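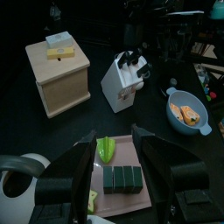 White knife block with three black-handled knives, next to a light wooden box.

Data > Household > Kollano > README

Kollano: a table of kitchen knives brought for sharpening

Release of April 2024

What it is

Kollano is a small data set about kitchen knives from ordinary homes in Skilham and Butcombe. Each record is one knife which was left at the counter of Odukoya, a hardware shop with a sharpening service, and which was looked at before and after the work. The records say what kind of knife it was, how it had been kept at home, what was wrong with the edge, what was done with it and how it cut afterwards.

I made the table for my own use at first. I wanted to know if the way of keeping a knife has something to do with the state of its edge, as it is so often said. Then two other sharpeners asked me for a copy, and I had to write down what the columns mean. This text grew from those notes. English is not my first language and the shop forms were filled in English by several hands, so please read the section on wording before you use the free text.

Files

knives.csv is the main table, one row for each knife.
left_out.csv holds the records which I did not put in the main table, with the reason.
repeat.csv holds the knives that were measured a second time.
wording.txt is the list of words found on the forms and the word that I put in their place.
form_blank.txt is the text of the paper form, typed as it was.

All files are UTF-8. The separator is a semicolon, as some of the remarks contain commas. An empty cell means that nothing was written on the form. The word "none" means that somebody wrote "none". Please do not mix these two, they are different answers.

Size

The shop gave me 700 forms. From these, 571 are in knives.csv. The others are in left_out.csv: scissors and garden tools written on the wrong form, forms which were filled for a whole set together, and forms where the part for "after" was never completed. In 31 records of the main table the kind of knife is marked "unclear". I kept them, because the edge information is good even when the kind is not known.

How the records were made

The person at the counter asked the customer a few questions and wrote the answers on the upper half of the form. The questions were always in the same order. How old is the knife? Where do you keep it? What do you cut it on? How do you wash it? When was it last sharpened, and by whom? The customer was free to skip any of them. Many people did not know the age, and they said things like "from my mother" or "before we moved". These answers are in the column age_text, exactly as written.

The lower half was filled at the bench. First the edge was looked at under a lamp, then the knife was drawn once through a sheet of newspaper and once through the skin of a tomato. After sharpening the same two tests were done again. The tests are simple and depend on the hand. I know that there exist machines for measuring sharpness, but the shop has none, and a customer who waits does not want to wait longer.

Columns of the main table

record_id
A running number from the form. The numbers have holes, where a form was left out.

town
Skilham or Butcombe. It is the town of the counter and not of the home. The Butcombe counter opened in June, later than the other one, and has fewer records.

kind
One of: chef, utility, paring, bread, carving, boning, cleaver, other, unclear. A santoku is under chef. I had several letters with myself about this and in the end I looked at the use and not at the shape.

blade_mm
Length from the heel to the point, in whole millimetres, measured along the edge side. Small paring knives begin near 70 mm. For blades with a broken point the length is what was left.

steel
stainless, carbon, ceramic, unknown. Ceramic blades were not sharpened by the shop, only looked at and given back. They stay in the table with an empty "after" part.

handle
wood, plastic, metal, other. It is written as the bench saw it. Nobody made a test of the material, and some of the plastic ones may be pressed wood with resin.

kept
How the knife is kept at home: block, drawer_loose, drawer_guard, magnet, roll, rack, other. See the remarks below.

board
wood, plastic, glass, stone, plate, mixed. The value "plate" means that the customer cuts directly on dinner plates.

wash
hand, machine, both.

last_sharpened
never, under_year, over_year, unknown.

edge_before
A free list of words, separated by a plus sign: dull, rolled, chipped, wavy, rust, burnt. A knife can have more than one.

paper_before, tomato_before, paper_after, tomato_after
Marks from 0 to 4. Zero means it did not go in at all. Four means it went through with no pressure and left a clean side. Two is the mark most people would give to their own knife at home without complaining.

work
stone, belt, rod, repair. "Repair" is used when a new point or a new profile had to be ground.

remarks
Free text from the bench.

About the column "kept"

This is the column people ask about most, so I write a little more here.

The value block includes every kind of standing holder that a knife is pushed into from above. It can have cut slots, plastic rods or bristles inside. The form did not separate them and I cannot separate them afterwards. It would be nice to know also if the slots lie flat or stand upright, because in an upright slot the edge may rest on the bottom side and rub each time the knife is taken out. This is a thing that many cooks believe and I believe it too, but the table has no answer for it.

The value drawer_loose means a knife among other tools with no cover. The value drawer_guard is used for a sleeve, a cork on the point, folded cardboard, or a tray with slots. All of them protect in a different way, and a cork protects only the point.

Some customers keep one knife in a block and the rest in the drawer. The answer belongs to the knife on the form, not to the home. If the customer answered for the home in general, the remark "home answer" was added. Filter these out if you want to be strict.

What you can do with the table

You can compare the marks before sharpening between ways of keeping, kinds of boards and kinds of washing. You can look at which damage goes together with which habit. You can practise cleaning of survey data, because the free text is really mixed and the mistakes are honest ones. One teacher in a cookery school used the edge_before words as a small vocabulary exercise, and this worked well, I am told.

What you should not do with it

Please do not use it to say what the homes of a town are like. Only people who care enough about a knife to carry it to a shop are in the table. A family with very blunt knives which does not mind them will never appear.

Do not use it to rank makers. The maker was written on the forms only sometimes, and I removed it from all files. A good knife in a bad drawer will look worse here than a cheap one which was bought last month.

Do not read the "after" marks as a mark for the sharpener. A very thin old blade cannot always be brought back, and the bench sometimes stopped early because the customer wanted to keep the shape.

Repeated measurements

For 70 knives the paper and tomato tests were repeated by a second person on the same day, without seeing the first marks. Both sets are in repeat.csv. The paper test agrees better than the tomato test. Tomatoes were bought as they came, and a hard tomato is kinder to a blunt knife than a soft one. If you need only one column, take paper_before.

Wording

The forms were filled by people with different habits of speech. "Blunt", "dull", "tired" and "gone" were all used for the same thing and are all "dull" in the table. "Nick", "bite", "tooth out" and "chip" became "chipped". The word "burr" was a difficulty, because one hand used it for a rolled edge and another one for the fine wire that remains after sharpening. Where I could not decide I left edge_before empty and kept the word in remarks.

"Cook's knife" and "chef's knife" are the same here. "Steak knife" is under other. "Vegetable knife" was used both for paring and for utility, so I decided by length, and where no length was written it went to unclear.

Spelling in remarks was not corrected.

Private information

The forms had a name and a telephone number at the top. This strip was cut off in the shop before I received them. Some remarks still said things like "for the daughter's wedding" or gave a street, and I took such parts out by hand. If you find one that I missed, please write to the address in the folder and I will remove it in the next release.

Known problems

The length was written in inches on some early Butcombe forms. I changed them to millimetres, and the result may be wrong by a few millimetres.

Serrated bread knives got a paper mark, but the paper tears in them in another way. I would leave bread out of any comparison with plain edges.

The answer "hand" for washing is probably given too often. People know what the shop would like to hear. Several knives marked "hand" have the dull grey look on the handle rivets that I know from machines, and the bench wrote it in the remarks.

In the left-out file the reason "set" covers both real sets in a block and knives which only came in the same bag.

Changes

The first copies, which I gave away by hand, had the marks from 1 to 5. If your table has a 5 in it, it is an old one. Take one away from every mark, or better, take the new file. The column wash did not exist in those copies either.

Licence

You may use, change and share the files, also in paid work, if you name Kollano as the source and say what you changed. The blank form can be used without naming anything. If you run a counter yourself and want to use it, please add a question on the kind of slots in the block, and send me the result when you have some.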